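Notes for the Flemosis unit, Jul 25, 2024

Okay, picking up where we stopped: why does a policy that does fine on drawers fall apart on shiny appliances? I trained the Hosico baseline on 1,685 demos, then again on only the 1,026 with matte surfaces, and tested both on 300 door reaches. The gap on chrome was bigger than I expected!

My best guess is that the network latches onto highlights. A highlight slides when the wrist moves, so it makes a terrible landmark — the door seam stays put. Try masking the bright spots first, then rerun the 15 hardest clips.
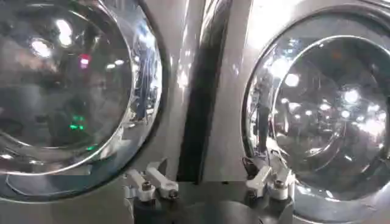

Fig. 2. Wrist view with two round glass-fronted doors. Note the glare on both.

For next time, pick one highlight and one point on a seam and sketch how each would move if the wrist shifted left. Bring the sketch, messy is fine.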